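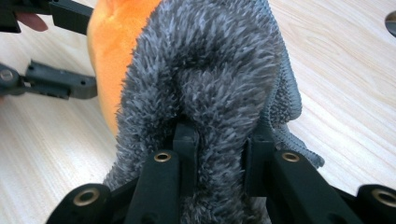

Long-fiber gray plush with a shorter, denser pile along one side.

Newsroom > Press releases > Textile care

Products Care guides Newsroom Contact

Breathnach issues revised washing guidance for long-pile household textiles

STORNTHORPE, November 22, 2019. Breathnach, a supplier of bath mats, throws and rugs, has published a revised set of washing and drying instructions for its long-pile textiles. The guidance replaces the care sheet supplied with the Kullska and Bikano lines and applies to items already in use as well as to new stock.

The main change concerns drying. The earlier sheet allowed tumble drying on a medium setting for all items without a rubber backing. Under the revised guidance, long-pile items are to be dried flat or over a wide rail, with no direct heat. Short-pile items may still be tumble dried on low.

The revision follows a wash trial begun in August at the company's laundry room in Stornthorpe. Samples from 16 product variants were put through repeated wash and dry cycles. After each cycle, technicians recorded fiber loss, change in pile height and shrinkage along both edges. Heat during drying accounted for most of the matting recorded. Wash temperature had a smaller effect, and spin speed mattered mainly for items with a stitched border, where the border and the main panel shrank at different rates.

"Customers were writing to us about pile that had gone flat and stiff after a few months," said Liis Vītola, head of product care at Breathnach. "In most of those cases the washing was fine and the dryer was set too hot. The old sheet permitted that setting, so we have withdrawn it."

The revised instructions for long-pile items are as follows:

Shake the item outdoors before washing.
Wash separately at 85°F or below, on a gentle cycle.
Use liquid detergent at half the usual dose. Do not use fabric softener.
Spin at no more than 500 rpm.
Shake again while damp, then dry flat or over a wide rail.
Brush with a wide-toothed brush once fully dry, working in one direction.

Items should not be folded while damp. Creases set in the backing during drying can be reduced by rewetting the area and drying it flat, but may not come out completely.

The care label has also been redesigned. It now carries seven symbols in a single row, with the drying symbol printed first. Labels in the new format will be sewn into all Kullska and Bikano items from the next production run. Retailers holding existing stock will receive printed inserts at no charge and do not need to return goods.

The full guidance can be requested from the Breathnach product care desk in Stornthorpe.

Related releases
Kullska bath mats: change to backing material
Bikano throws now available in two sizes
Storing wool blankets over the summer
Retailer notice: ordering printed care inserts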